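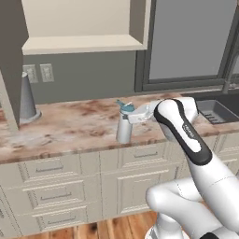

Unit 3, p. 70

Awareness campaigns: what do they change?

Read the Zostura leaflet before Monday. It says its school talks on bullying reached 2,495 parents. Reached how? A signature at the door counts the same as a family that changed its habits.

Fullitz ran two surveys, both straight after the talk, when people tend to say what the speaker hopes to hear. I would want a third, months later – and a school with no talk to compare it with.

For class: find one claim in the Grenus report that could be checked, and say who would have to check it.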